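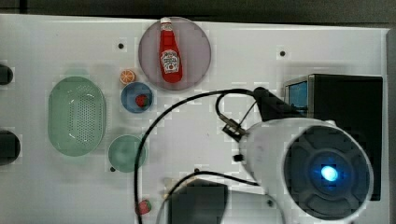 Tolera Negussie told me to throw out my first question, which was what a robot arm costs. Everyone opens with that one, he said, and it's the number he worries about least. "The arm comes on a quote. It's one line. I can read one line. What gets me is the stuff that never made it onto the quote, because then I'm the guy going back upstairs in May asking for more."

He has been going upstairs for a while now. Tolera plans and buys equipment for the robotics side of Govitz, a small firm working on arms that can handle things in a kitchen, and I'd wanted to talk to him ever since a reader wrote in to ask how on earth you put together a budget for your first bench. (I get that question a lot, and my usual answer is a shrug and a link.) We talked for most of a morning, with a lot of coffee and one interruption from a delivery driver who needed a signature for a pallet of tabletops.

The tabletops turned out to be a good place to start! Tolera is a bit of a zealot about tables. He won't buy one without holes already in it.

"You can drill your own, sure. We did. It cost us an afternoon per table and then nothing lined up with anything, so when we moved a bracket from one bench to the next we had to drill again. Get the holes. Get a white top too, if you can stand wiping it down, and get one bigger than you think you want. The arm eats half of it before you've put down a single bowl."

I asked him to walk me through a real order, and he pulled up the one he'd just closed out with Cenley, his supplier for mounts and cabling. The total came to $2,007. I said that didn't sound like much. He laughed and said that was what his boss thought as well, right up until he explained that this was the second order for the same bench, and that there was a third one coming.

So where does it go? Cables, mostly, and brackets, and the little adapters that let one company's bracket hold another company's camera. He went down the list and found 71 separate line items, a lot of them under ten bucks. "Each one of these is a thing somebody here stopped work for. You're standing there with an arm that cost real money and you can't use it for want of a six-dollar fitting. I'd have paid a hundred for it that day."

These days he orders cables long and orders them twice. He'd like them all tied down neatly, and on a good day some of them are, but people move things around and he has made his peace with loops on the table.

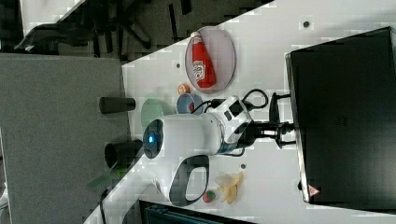 Buy used if you can, was the advice Khosravi gave me when I mentioned I was writing this, and I passed it along to see what Tolera would make of it. He made a face. Then he kind of came around to it as he talked, which I enjoyed.

"Used tables, yes. Used chairs, used shelves, used monitors, all of that. A used arm, maybe, if you get the controller and the paperwork and a person who'll pick up the phone. We looked at one through Dillberg and the price was great, it was $4,000 under the new one. Then I asked who'd service it and there was this long quiet on the line." He bought new.

Service is the other thing he wishes he'd budgeted for from day one. He now sets aside a slice of every purchase for repairs and spare parts, and he writes it into the same request as the hardware so that it can't be trimmed off separately. I asked what happens if they don't spend it. "Never come up," he said.

I was curious about the groceries too. If you're teaching an arm to deal with plates and bowls and bottles, somebody has to go buy plates and bowls and bottles, and I sort of assumed that was petty cash. It used to be! Now it's a budget line of its own, at roughly $100 a bench, and Tolera is proud of it. He told me that toy fruit holds up better than he'd expected and that he buys it in duplicate, same shape and same color, so a lost piece doesn't hold anybody up. Dishes he picks for variety: something see-through, something with a rim, something with a handle. He keeps the receipts for all of it in the same folder as the arm.

"My accountant asked me why there was a colander in capital equipment. There isn't, it's consumables, but I liked that she read it that closely."

We got onto floor space after that, and he had more to say than I can fit. The short version is that he plans each bench with room to walk all the way around it, and he has lost that argument at least twice. He also wants power on two sides. He measured the doorway before the last delivery and not before the one before that, and I could tell from his voice which of those he'd rather talk about.

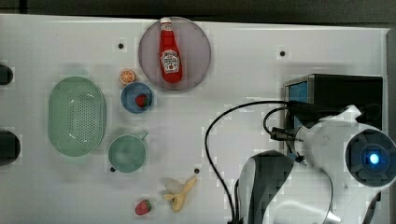

A bench at Govitz, with the "groceries" out.

Before I left I tried my original question one more time, just to be annoying. What does the arm cost? Tolera said to take whatever figure I had in my head for the arm, leave it alone, and go price the table, the mounts, the cables, two spares of each cable, the service plan and the dishes. Then call him, and he'd tell me what I'd left out. I've started the list. I already forgot the power strips.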